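Jadside Solid Wood Tabletops and Work Surfaces

Product group: Furniture components
Item series: Jadside 35
Supplied by: Laitinen Contract Interiors

The Jadside 35 is a solid wood tabletop for dining halls, staff kitchens, school craft rooms and reading areas. Each top is built from strips joined along their length and finished on all sides before it leaves the plant. Tops are supplied without legs and may be fitted to the Cetuner steel base or to an existing frame of suitable size.

Color differences between neighboring strips are a normal feature of the series. Strips are not sorted by shade, and a top ordered at a later date will not match an earlier one exactly. Customers furnishing a single room are advised to place one order for all tops required.

Specifications

Thickness: 35 mm
Width: 943 mm
Edge: eased, with rounded corners on request
Finish: clear matte oil or clear lacquer
Mounting: threaded inserts, 14 per top
Delivery: flat, wrapped, on a returnable pallet

Finish options

Oiled tops can be repaired locally. A scratched or stained area is sanded lightly in the direction of the wood strips and oiled again, and the repair blends in over the following weeks. Lacquered tops resist spills for longer but must be refinished across the full surface if the coating is broken. For rooms where food is handled every day, Laitinen recommends lacquer. The choice of finish cannot be changed once production has begun.

Delivery and acclimatization

Tops should remain in their wrapping, lying flat, in the room where they will be used for at least two days before assembly. They must not be stored against an outside wall or over a floor heating zone. Claims for transport damage must be submitted in writing with the pallet number.
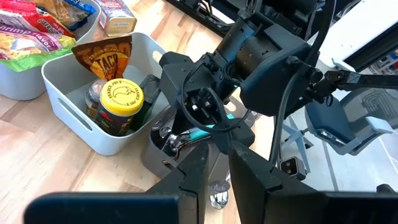 Use and Care

Wipe the surface daily with a soft cloth and mild soap solution, then dry it. Standing water should be removed at once. Plastic bins, trays and food packages may be kept on the tabletop, but should be lifted when moved. Hot cookware requires a trivet on either finish.

Oiled tops should be treated twice in the first year and once a year after that. Kurnach Care Oil, order number 247, is approved for the series. Products containing silicone, ammonia or bleach void the surface warranty.

Ordering

Prices are provided on written request. Orders confirmed before the end of March are delivered under the current price list.

Page last revised February 12, 2025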